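Forums > Manipulation > Hands and grippers

Terkard hand vs 2-finger for bottles
Jan 19, 2026, posted by ggrewal

Been running the Terkard hands on tea bottles. Grip feels way better than the Lelum 2-finger we had in December. Wrist cam is ok, glare is bad tho.

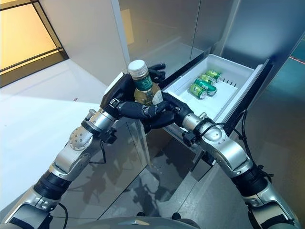
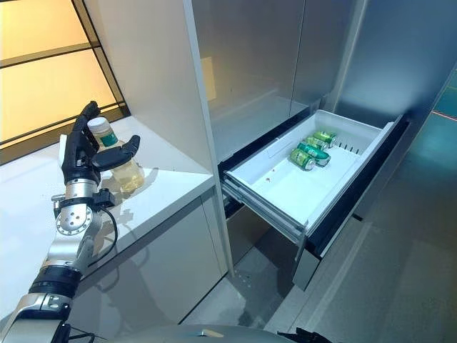
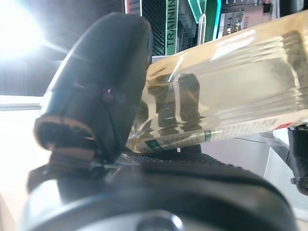
tea bottle in all three, last one is wrist cam

vdolezal: better how? Thumb across a ribbed bottle, meh. I'd keep the Lelum, 8 screws and done.

ggrewal: doesnt roll in the fingers. 700 g no problem

negash_fan: disagree w both, its the controller. What rate you running?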